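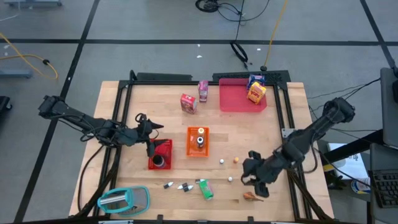 Fares Obeidat

I said in January that I would write up the two-arm build when there was something to write up, and I have been told, more than once, that there now is. I am less sure. What follows is my view and nobody else's, and Tamara Vasylenko has promised a reply in the next issue, which I look forward to disagreeing with.

For those who don't come in during the evenings: the shared workshop has a pair of robot arms, and the idea is that they should sort groceries. Things on a table go into baskets. You could teach a four-year-old to do it in a morning, and the four-year-old would come with hands. The project is called Lirnance, a name chosen by Guido Lo Presti before any metal had been cut, and I have always distrusted a thing that gets its name first.

I'll start with the frame, as it's the part I worked on and the part I'd defend. It is black metal extrusion bolted up around a light wooden top, with a mount for an arm at either side. The extrusion came from Mondard, who cut it to length and sent one piece short, apologised very nicely, and then sent the replacement short as well. Přemysl Kadlec made up the difference with a packing block, and I can report that the block is the most reliable component in the whole machine. We squared the frame by measuring corner to corner until both diagonals agreed, let it stand overnight, and measured again. It had moved. The feet were the trouble, on carpet, and if I were doing it again I would put a board under it before arguing with anyone about accuracy.

The arms are second-hand. I won't say what we paid beyond the figure already in the accounts, which is 2996 for the pair with grippers and one power supply, and I will only remark that two arms need two power supplies. The other one cost almost 300, and it was a fortnight before it turned up.

Now to the actual sorting. The table at the moment has an orange basket with a couple of small bottles standing in it, and a smaller red one holding a can. There's a red plastic tray at the back corner with a yellow box of the cereal sort and a snack packet. Everyone who walks past says how well it's doing. I would point out that a basket with things in it looks just the same whoever put them there, and that at this stage a fair amount of the filling is done by Guido, by hand, to set up the next go. Ask before you clap.

My real complaint is with the choice of objects. Cartons and bottles I understand. They stand up, they have sides, a gripper can come down on them from above and meet something flat. But people will keep adding to the pile. We've now got a box grater with a teal rim lying on its side, a little brown toy animal that could be a bird or could be a fish (I've heard both argued), and small white round things that roll if you breathe near the table. I asked Elias Khalaf what a grater was doing in a sorting test and he said it was there because it was difficult. So is the tax return, and we don't put that on the table.

He does have a point, which I'll give him here where he can cut it out and keep it. A gripper with pointed fingers that only ever meets boxes will only ever be good at boxes. If the thing is meant to be useful in a kitchen it will have to deal with a can that has fallen over, and a can lying down is a different job from a can standing up. Fine. I would still like to see it manage the standing one every time before we move on to the toy.

We did a proper count one evening, because I was tired of hearing "most of the time". The rules were simple: one object, one basket, nobody touches anything, and a drop is a miss even if it lands in the right place. Out of 109 attempts written down in the book, I make it a pass on well over half. Guido makes it higher, as he leaves out the ones where a cable caught. I have left those in. The cable is part of the robot.

Which brings me to cables generally. The arms are wrapped in them, there's one running down the left side of the frame to the floor, and there are more across the carpet: black ones, a yellow one, and a coil up behind the table that I have asked about and had three answers. The plan was to run the lot through trunking from Bikby. The trunking is in the store cupboard, still in its wrapper. Until it's fitted, please walk round the long way, and if you unplug something to charge a drill, plug it back in and tell someone – I lost the best part of an evening to that last month.

Tamara thinks we should show it to visitors at the next open evening. I think we should show them the frame, switched off, and let them ask about the joints. We have agreed that it will run if it gets through a whole table of objects beforehand with me holding the book, objects to be picked by Elias, grater included.

Anyone who wants to help with the trunking will find me in after seven. Bring your own side cutters, as the good pair has gone again.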